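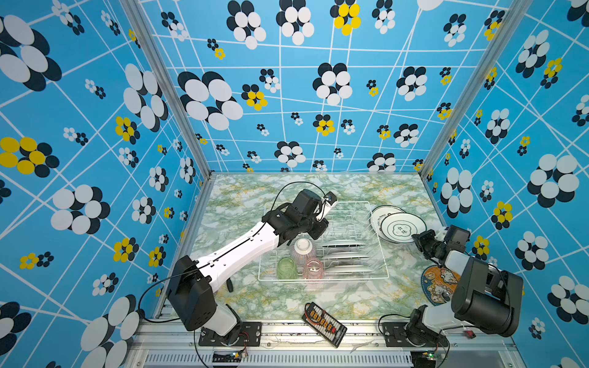 Hanane says that a dish rack is only a slow cupboard, and that people who own one never put anything away. She wrote this to me after my last post, and I have thought about it the whole week, mostly with my hands in the sink.

28/11/2024
By Latifa Ouazzani

I must admit that she is partly right. In my kitchen the plates stay in the rack until dinner, and then they go directly to the table. My mother would not accept this. She dried every piece with a cotton towel and closed the cupboard door before she sat down. In 1989 we moved to a smaller apartment with almost no counter, and even there she did not want a rack.

But I like the white wire kind, with the thin tines where plates can stand up. When they stand, the air passes between them and I don't need a towel. Three plates next to each other is a comfortable number for me. If I fill every slot, I always pull out two together, and one day I will break them.

Bowls are more difficult. A bowl wants to lie down, and it takes the place of several plates. I put mine at the front with the cups, and I keep the glass cups a little apart from it — I have already chipped one, a green one that I loved. A pink-speckled bowl and colored glass look cheerful together, even when nothing else in the kitchen is in order.

Then there are the plates with a green ring on the rim, which lean on each other beside the rack. I enjoy this type of restaurant plate very much, with Chinese characters in the middle. I can't read them, so I have asked my neighbor's daughter to teach me a few in March, when her exams are finished.

Hanane also asked how often I wash the rack itself. Every 2 weeks, with hot water and vinegar, and an old toothbrush for the corners. I know she will say it is not enough. She can come and do it — the toothbrush is under the sink, behind the sponges.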